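Cahier d'atelier, 24 mai 2024
Tri des restes de repas au pied du mur, côté porte 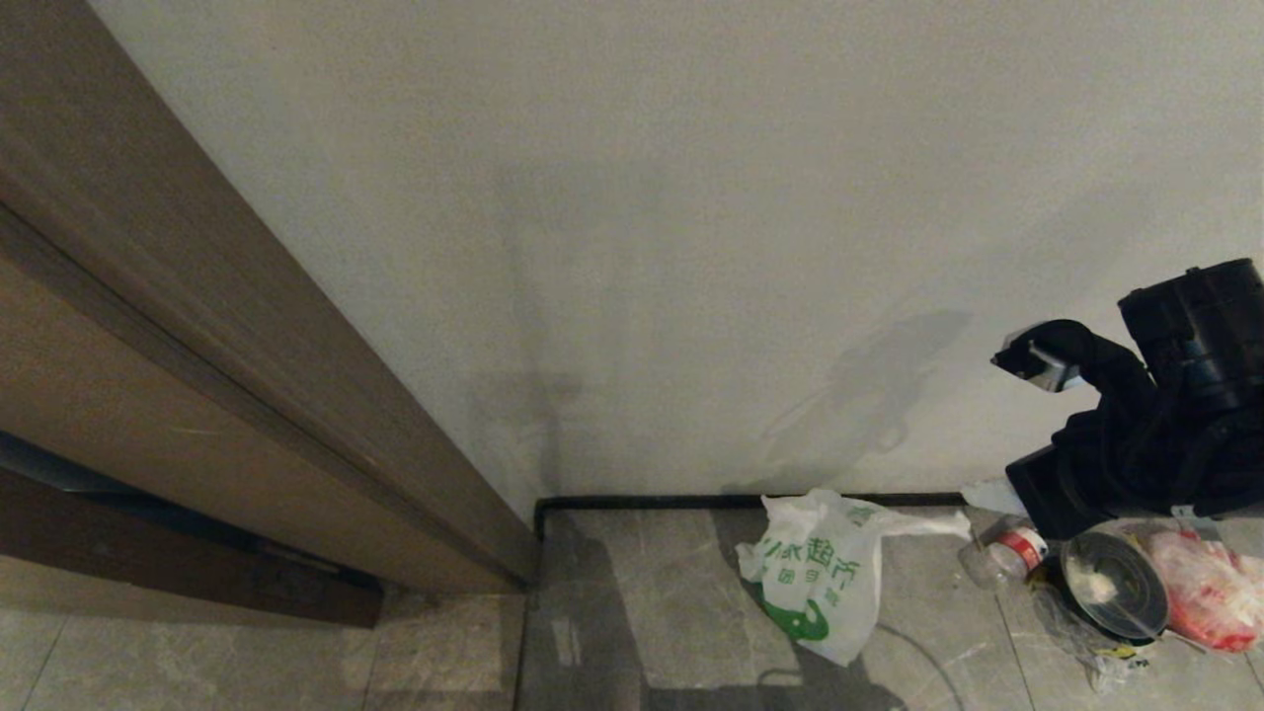

Je reprends où j'en étais hier soir : je voulais une vraie méthode pour le ramassage de fin de repas, et je crois qu'on la tient ! Lwazi me disait que je me compliquais la vie avec mes bacs de couleur. Il avait raison, au moins pour le premier passage. On part avec un seul grand sac, on vide ce qui se vide, on sépare ensuite sur la table de tri. C'est tout bête et ça change la matinée.

Ce qui traîne : un sac de courses blanc en plastique, tout froissé, avec des caractères chinois verts et un logo vert vers le bas. Une petite bouteille transparente à étiquette rouge et blanche, couchée. Une boîte ronde noire à couvercle transparent, avec quelque chose de pâle à l'intérieur. Un sac rose-rouge translucide qui n'est pas vide. Du plastique transparent chiffonné sous la boîte, et un petit bout blanc (papier ou plastique, à voir en main) contre la plinthe.

J'adore ce genre de petit tas, parce qu'il pose presque toutes les questions du protocole d'un coup. Du souple, du rigide, du plein, du douteux. Si la fiche tient là-dessus, elle tiendra sur le coin repas de la salle Carvalho, qui est autrement plus chargé après le déjeuner.

Ordre retenu, après discussion avec Zanele :

Le sac blanc en premier. On l'attrape par les anses, on l'ouvre, on regarde dedans. S'il est sain il devient le sac de collecte, et on économise un sac neuf. Zanele y tient beaucoup et je la suis volontiers, c'est même l'idée que je préfère dans toute la fiche. Un sac percé va directement avec les souples.

La bouteille ensuite. Vérifier le bouchon avant de la redresser. J'avais écrit « redresser puis vérifier » dans la version de décembre et c'était une erreur, on s'en est aperçus en salle Stalus avec un fond de jus d'orange et une chaussette (la mienne).

La boîte ronde : deux mains, dessous, à plat. Ne jamais la prendre par le couvercle. On ne l'ouvre qu'au-dessus de l'évier ou du seau, le contenu part aux restes, puis on rince boîte et couvercle séparément. Penser au plastique coincé dessous, qui vient facilement avec et retombe en chemin. Sibusiso propose de tirer d'abord le plastique en maintenant la boîte d'une main. Pourquoi pas, à essayer des deux façons.

Le sac rose-rouge en dernier, toujours. On ne sait pas ce qu'il y a dedans, on le soutient par le fond et on l'ouvre sur la table de tri. Le mettre tel quel dans la collecte fait gagner deux secondes et oblige à tout reprendre plus tard.

Le petit bout blanc : je l'avais oublié dans ma première liste, et c'est Lizelle qui me l'a fait remarquer en relisant. Merci Lizelle ! Du coup j'ajoute une ligne « suivre la plinthe » à la fin du passage. La plinthe est fine et noire, les petits papiers clairs s'y repèrent très bien. Sur le carrelage c'est une autre histoire : ces grands carreaux gris façon marbre ont des veines blanches, et un fragment clair peut s'y confondre si on va trop vite. Bien regarder aussi le long des joints.

La porte : on la laisse grande ouverte pendant tout le ramassage. Penser à jeter un œil derrière avant de la refermer, un emballage léger file vite dans ce genre d'endroit. Vu au passage une légère rayure plus claire dans le bas de la porte. Je la note pour le suivi de la pièce, rien d'urgent.

Pour le sol, Bheki a retrouvé le flacon de Clasto au fond du placard. Un bouchon dans le seau, eau tiède, serpillière bien essorée. Je suis très curieux du résultat sur les joints, qui sont étroits et retiennent tout. Avec le produit d'avant il restait un voile terne qu'on ne voyait qu'en se baissant. Faire d'abord un essai sur un seul carreau, près du mur, et laisser sécher complètement avant de juger.

Sur la fiche elle-même : Lizelle voudrait une page, pas plus, en gros caractères. Ma version en fait deux. Je vais couper dans la partie rinçage, qui répète ce qui est affiché au-dessus de l'évier. Le carton vient de chez Arnton, le paquet de 80 feuilles, on a de quoi se tromper quelques fois.

Question ouverte — où mettre les sacs souples qui ont touché de la nourriture ? Sibusiso dit aux ordures sans discuter, Zanele voudrait les rincer. Je penche pour Sibusiso quand c'est gras, pour Zanele quand c'est juste humide, mais il faut une règle que tout le monde applique sans appeler quelqu'un.

À faire :
redemander à Bheki où il range les gants taille M
corriger « bouchon » et l'ordre des gestes sur la fiche
essai Clasto sur un carreau
montrer la ligne « suivre la plinthe » à Lwazi, qui fait la salle Stalus après moi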